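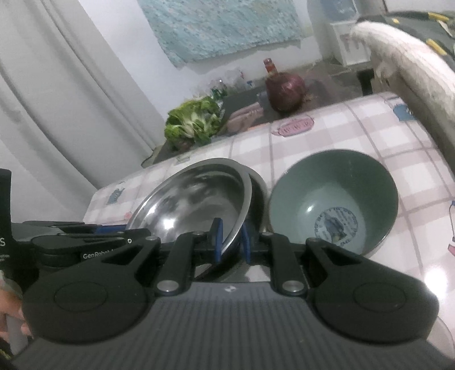
Figure 3. Metal bowls and printed green bowl on the checked cloth, one metal bowl tilted.

3.2 Tableware and table covering

Household sorting of dishes was studied on a small table with a printed cloth, part of the Lamwood set. The set holds 1268 stills in all, of which 112 show bowls nested or touching. Raters marked each dish by type (bowl, plate, shallow dish) and by material where it could be told. Metal was easy. Green bowl also easy, mostly on color — the print at the bottom helped in top views, less so from the side.

Shiny rims were the main trouble. Highlights on steel got read as edges in the first pass, so the rule was changed: follow the rim, ignore the glare. Roughly 800 stills were re-marked under the new rule. Agreement on bowls went up, plates hardly moved. 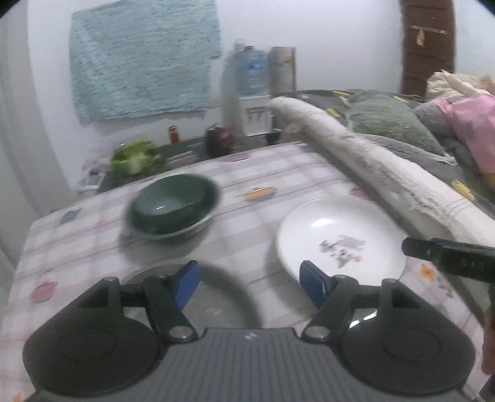
Figure 4. Green bowl, white plate with printed center, and a greyish plate or shallow dish.

Flat pieces gave more disagreement then bowls did. Plate or shallow dish is often a judgement call from above, and 97 stills were left as "either". The cloth did not help, its food and flower motifs sit between the dishes and were twice outlined as small saucers. Raters from the Fleden group asked for a plain cloth; we kept the printed one — most home tables are not plain. Glass was not covered, see Section 5.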